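Hand-held grippers or teleoperation for collecting demonstrations?
Posted in Robot learning, January 2020 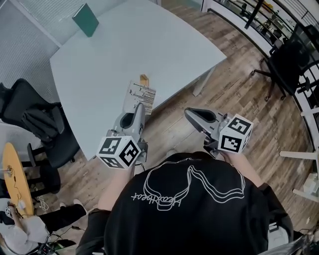
What is the main advantage of collecting demonstrations with hand-held grippers instead of driving the robot arm remotely?

Speed, mostly. A person holding the grippers moves at close to their normal pace and feels the contact directly, so a usable demonstration takes much less time to record than the same task done through a remote controller.

That much I understand from the reading I've done. My trouble is with the next step. We have recorded 200 demonstrations of a two-handed job (pick up a book, pass it from one gripper to the other, stand it on its edge) and trained a policy on them. Played back on our two arms, the policy gets the pickup right most of the time and then falls apart at the handover. The grippers arrive at slightly different heights, or one closes before the other is there.

Gripper poses come from marker cubes tracked by the head camera. The fingers on the robot are the same print as the fingers on the hand-held units. We trained with the Larnlow code at its default settings, apart from the image size. Has anyone had the same result, and is it a matter of more data or is something wrong with the data we have?

Posted by zendau_lab2

mallee_kinematics

I'd look at the data before recording any more of it. We had a very similar failure in May and spent weeks adding demonstrations that made no difference.

A cube gives you a decent pose when the camera sees two or more faces. When it sees one face nearly square on, the rotation estimate can flip between two solutions, and a small rotation error at the cube becomes a large position error at the fingertip. In a handover the hands come together and turn inward, so that's often when the cubes are at their worst angle or one is hidden behind the other gripper. The pickup happens with the hands apart, and it would look fine in your data for that reason.

What to check:

Plot the distance between the two fingertips over time for a few demonstrations. At the handover both grippers are holding the same book, so the distance should be nearly constant for as long as both are closed. If it jumps about, your labels are bad.

Log how many cube faces were detected in every frame. Throw out or interpolate short stretches with only one face, and drop the whole demonstration if the gap is longer than a few tenths of a second.

Check the offset from cube to fingertip separately for left and right. We had measured one side and mirrored it, and the second bracket had been glued on a bit crooked. Touch both fingertips to the same fixed point from several directions and solve for the offset.

Then train on the pose of each gripper relative to the other as well as relative to the camera. With only camera-relative poses, the head movement of the person recording gets into everything. After we cleaned the labels and added the relative pose, handovers on our setup went from 2 successes in 20 trials to better than half. We had fewer demonstrations by then, having discarded a good number. I can't separate the effect of the two changes, as we made them in the same week.

Joltari_user

More data. 200 isn't many for two hands. Also try a bigger book.

camenzind_north

Agree with the first reply about the labels, but I'd add timing. You say one gripper closes before the other is there, and that sounds like latency to me. The person with the grippers reacts to what they see straight away. Your robot sees an image, runs the policy, sends the command, and then the arm takes its own time. If the gripper motors respond faster than the arms, the fingers will close early every time, and no amount of tidying the poses will fix it.

Measure both. Send a step command to the arm and to the gripper and record how long each takes to start moving. Then shift the actions so they line up. On our Camenzind arms the difference was around 80 milliseconds, enough to miss a handover.

You can also test it cheaply by running the whole policy at half speed. If the handover improves a lot, it's timing. If it's just as bad, go back to the cubes.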